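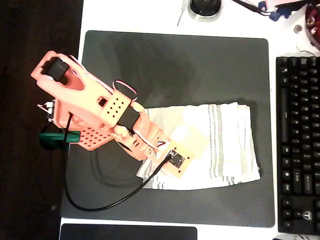 Call for participants: household chores and small robot arms

Dodlow is looking for 11 people to take part in a paid study on whether small, low-cost robot arms can do ordinary household chores yet. The study is run from our workshop on Sandia Street and lasts two weeks. No technical background is needed. We are more interested in people who do a lot of housework than in people who know a lot about robots.

What the study is about

Plenty of videos show a machine folding a shirt or clearing a table. Most of them don't tell you how many tries it took, who laid out the shirt beforehand, or what a person standing nearby would have thought of the result. We want to find out how far a desktop arm gets with the dull parts of keeping a house, and we want the judging done by people who do that work themselves.

The tasks are small ones. Folding a dish towel in half and then in half again. Moving a folded towel from one side of a mat to the other without undoing the fold. Pairing socks. Wiping a spill off a flat surface. Putting flatware into a tray. A person does most of these without thinking, and a small arm with a simple gripper finds some of them very hard. Cloth is the worst. It bunches, it slides, and it never lies the same way twice.

The arms are 3D-printed and driven by hobby servo motors, with a small camera near the gripper. They sit clamped to a desk. They are slow and they don't lift much. We picked this kind of arm on purpose: it is the sort of thing a household might one day afford, and we would like to know what that household would be getting.

What you will do

You will come in for an introductory session and then for regular sessions over the two weeks. Sessions are scheduled one at a time and you will work beside one of our staff. During a session you will do some or all of the following:

Do a chore by hand at the desk, at your normal speed, while it is recorded.

Guide the arm through the same chore using a hand controller. Everyone is clumsy at this to begin with and we allow time for it.

Watch the arm attempt the chore by itself and mark each attempt as acceptable, acceptable after fixing, or not acceptable. You use your own standards. If you wouldn't put that towel in your drawer, mark it down.

Answer a short set of questions at the end, out loud or in writing, whichever you prefer.

Between them, participants will mark 2,000 attempts. This is repetitive work and we would rather say so now. You will see a great many towels. If you get bored easily, or if it would bother you to watch a gripper miss the same corner again and again, the study is probably a poor fit.

Who can take part

You must be 18 or older and able to sit at a desk for the length of a session, with breaks. You should do laundry or kitchen work regularly, at home or for pay. We would especially like to hear from people who have worked in hotels, commercial laundries, care homes, restaurants or stores, where folding and stacking has to be done to a standard and at speed.

Left-handed people are welcome and so far underrepresented. If you have limited use of one or both hands, please apply. You can take part in the marking sessions without doing the hand or controller work, and the pay is the same.

You should not apply if you work for a company that builds or sells home robots, or if you took part in our sorting study last December.

Pay and practical matters

Participants are paid by the hour at one flat rate, including the introductory session. The rate is given in the information sheet, which we send before you agree to anything. Bus fare or parking is covered on top of that. You can stop at any point and will be paid for the time you have done.

Sessions run on weekday mornings and afternoons, with a small number of early evening slots. Tell us in your application which you can manage. The workshop is on the ground floor and there is step-free access from the parking lot. Coffee and tea are provided – lunch is not.

The camera on the arm records the desk surface and your hands. There is no other camera, and we don't record sound except for the closing questions, if you choose to answer them out loud. Recordings are stored without your name. Please leave rings and bracelets at home if you would rather not have them recorded.

Safety

The arms are light, but they do pinch. You will be shown where to keep your fingers and how to cut the power before you use one. Long hair should be tied back, and loose sleeves rolled up.

What happens with the results

We will publish the marks for every task, including the tasks the arms fail. The work is paid for by Gikuletti, a maker of kitchen and laundry fittings that wants to know whether it should be planning for machines like these. Gikuletti sees the results at the same time as everyone else and has no say in how attempts are marked. A plain-language summary will be sent to all participants who ask for one.

We don't have a result in mind. Our own guess is that wiping and moving will come out fairly well and folding badly, but staff disagree on this and some of us have been wrong before.

How to apply

Write to us through the Dodlow contact form with the subject line "Chores study." Please include:

Your name and the best way to reach you

The chores you do most often, and whether you do them at home, for pay or both

Which session times suit you

Anything we should know about access or seating

A few lines is enough. We don't need a resume. We will reply to everyone, and those who are a good match will get the information sheet and a phone call. If more people apply than we have places for, we will choose so that the group has a mix of ages and kinds of work. The rest can ask to be kept on the list for the next study, which will look at shelf stocking in small shops and will use Bang, our larger arm on a rolling base.

Questions before applying can be sent through the same form.

Last updated: Apr 2, 2018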